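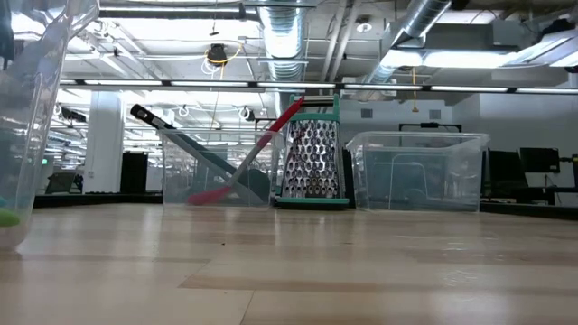

Figure 4. Kitchen set in its back-row position, low side view.

4. Setting up the kitchen table trials

This section covers the table layout, the camera check and the recording of trials for the clear-container study. It assumes that the arm has been mounted and homed (section 2) and that the Wokgate recorder has been installed on the station computer (section 3).

The layout in Figure 4 has the smaller clear bin with the two utensils, the box grater, and the larger clear bin standing in a line along the back of the table. The front of the table is kept free for the arm to work in.

4.1 What the trials measure

The Mernska method compares two ways of teaching an arm to take a tool out of a clear bin. In the first, the policy is trained on whole recordings, from the moment the arm leaves its home pose until it returns. In the second, each recording is split at the point of contact, and the part before contact is replayed from more than one start pose. The method paper calls the second one split replay.

Clear bins are used on purpose. Depth readings through clear plastic are poor, and the edges of a tool behind the wall look soft to the camera. A policy that copes with an opaque bin will often close the gripper too early on a clear one. The grater is there as a distractor and as an obstacle next to the bin.

You do not need to know which kind of training a policy had in order to run the trials. It is better if you don't. The policy files are labelled with letters only, and the key is kept by the person who trained them.

4.2 Before you start

Check that:

- the emergency stop has been pressed and released once today, and the arm stopped when it was pressed
- the Danzer fingertips are the soft pair, with no tears at the tips
- the tabletop and the outside of the clear containers have been wiped and are free of tape marks
- the room lights are fully on
- the Sitby controller shows a steady green light

CAUTION: Keep hands and sleeves off the table whenever the Sitby controller is in Run. To move an object between trials, switch to Hold first. Pausing the recorder does not pause the arm.

4.3 Placing the objects

Work from left to right as seen from the side camera.

1. Put the controller in Hold and send the arm to its home pose.

2. Place the smaller bin left of the table's centre line, open side up, with its long side square to the table edge. Leave a gap of 15 cm between the back of the bin and the back edge of the table.

3. Put the black utensil in the bin so that it leans up and out to the left.

4. Put the red spatula in with its head down and its handle leaning up to the right. The two should cross. Let the spatula rest where it falls and do not prop it up. Small differences from one trial to the next are wanted.

5. Stand the grater upright to the right of the bin, teal handle at the top and teal base flat on the table. The spatula handle may reach past the rim of the bin towards the grater, but it must not be hooked through the grater's handle.

6. Place the larger bin to the right of the grater. It stays empty at the start of each trial and is the drop-off bin.

7. Put any spare containers at the far left, outside the working area drawn on the Wokgate layout screen.

Note: The policy picks the spatula only. The black utensil should still be in the smaller bin when the trial ends. If it comes out with the spatula, the trial is scored as a partial (see 4.6).

Note: Older copies of this guide had the grater turned through 90 degrees between blocks. This is no longer done. If your layout screen still asks for it, update the layout file before going on.

4.4 Checking the side camera

The side camera is set low, nearly level with the tabletop. At this height the bins and the grater stand up against the room behind them, and a lifted tool is easy to tell from one that is still resting in its bin. The cost is that everything behind the table gets into the view as well, including desks, monitors and the ceiling lights.

1. Open the Wokgate preview and choose Side.

2. Compare the preview with Figure 4. The grater and both bins should be visible in full, with open table in front of them.

3. Look at the rims of the bins. Bright edges are fine. If a reflection covers most of a side wall, move the bin a little until it clears, then check the gap from step 2 of 4.3 again.

4. Look at the tabletop towards the right. Soft reflections from the ceiling lights are normal there. Do not change the exposure to get rid of them. Exposure is fixed for the whole study and a changed value spoils the comparison with earlier blocks.

5. Press Save reference. The recorder stores one still and will lay it faintly over the preview at the start of every trial.

Note: You may turn off the monitors behind the table or leave them on, but do the same for the whole block. In the January pilot a screen saver came on halfway through, and the motion filter marked those recordings as disturbed.

4.5 Running a block

A block is a set of trials run with one policy letter. Do not change letters inside a block.

1. On the Wokgate start screen, enter the block code and the policy letter. Leave the comment box empty unless something on the table differs from 4.3.

2. Step back from the table and switch the Sitby controller to Run.

3. Press Start trial. The arm leaves its home pose after a short tone.

4. Watch the arm and not the screen. Keep one hand near the emergency stop.

5. When the arm is back at its home pose, or when the time limit ends the trial, switch to Hold.

6. Score the trial (4.6).

7. Reset the objects against the faint overlay of the reference still. The bins and the grater must match it. The spatula and the black utensil need only lean the right way.

8. Repeat until the recorder says that the block is complete.

CAUTION: The grater has sharp raised holes on its face. Move it by the handle at the top. If the arm pushes it over, go to Hold before you pick it up, and check the fingertips for cuts before the next trial.

If you have to break off in the middle of a block, press Suspend and not Finish. A finished block cannot be opened again, and the trials left in it are counted as missing. On coming back, repeat the camera check in full, even if you think no one has touched the table.

4.6 Scoring

Score every trial by hand, straight after it ends. Four marks are used.

Full: the spatula was lifted out and left in the larger bin, and nothing else was moved out of place.

Partial: the spatula reached the larger bin, but the grater was knocked or the black utensil came out too. Light contact that leaves the grater standing where it was is not a knock.

Miss: the gripper closed and the spatula did not reach the larger bin. This includes a spatula dropped on the table.

Stop: you pressed the emergency stop, or the controller stopped the arm by itself.

When in doubt between two marks, give the lower one and write a line in the comment box. Do not replay the recording to decide. Replays are scored separately by a second person, and the two scores are compared later.

4.7 What to expect

The training set held 2000 recordings, of which 1965 were kept after the motion filter. Both kinds of training used the same kept recordings, so any difference between the letters comes from how the recordings were cut and replayed.

The policies trained with split replay had fewer misses in the first block after a reset of the table. Most of the gain was in the approach. The gripper came in above the rim and closed later, with the fingers on the red handle, where the other policies tended to close in the air just outside the bin wall. Once the spatula had been gripped, no clear difference was found between the two. Carrying and letting go were much the same.

Split replay did worse in one respect. It knocked the grater more often on the way out - most likely the replayed approaches teach the arm nothing about leaving the bin. You will see this as an outward swing to the right just after the lift. It is a known fault and no reason to stop the arm, unless the gripper itself is about to strike the grater.

If every policy misses at the same spot, suspect the table before the policy. The usual cause is a bin that has crept towards the back edge over a long block. Measure the gap again and save a new reference still.

4.8 Closing down

1. Send the arm home, switch to Hold and then to Off.

2. Press Finish on the recorder and wait for the copy to complete before closing the lid of the station computer.

3. Leave the bins and the grater on the table if another block is due on the same layout. Otherwise return them to the kitchen set box together with the spatula and the black utensil.

4. Note any worn fingertips in the station log. For changing them, see section 6.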